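Friday, July 10, 2020

Woke up early thinking about Grandma's porch swing again. No idea why. The green one, chains that squeaked. We had a game on it, me and my cousins, whoever put their feet down first had to be the goat. What did the goat do? Can't remember. Carried the lemonade I think.

Called Mom to ask. She says there was no goat, it was a donkey, and I cried every time. Not true!! Well, maybe twice.

She wants me to write all this down before September, for the family book. Consolacion Macaraeg from next door to the old house already sent her 7 pages. Seven. She was only there for 2 summers. She even has the name of the dog (Bianchini, after the ice cream man) which I'd totaly forgotten.

Have to find the box with the letters. Closet? Rob's garage? 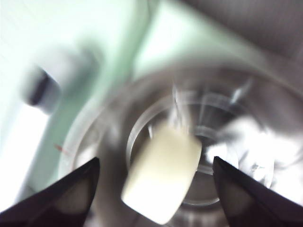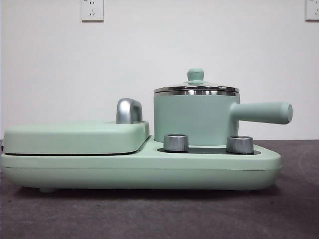 Mint green cooker, lid down, little pan on the right.
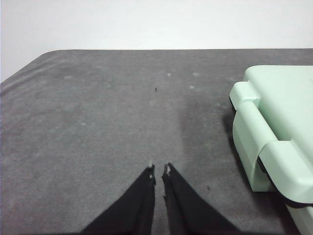
Anyway the letters. Grandpa wrote 46 of them to her before they were married, and she kept them in a boot box under the bed. We werent allowed to touch it. So of course we did. Read one out loud under the swing, got caught, no dessert for anybody. Must ask Mom if she knows about that. Maybe not today.

Dentist at 2. Late already. More tonight if I'm not too tired.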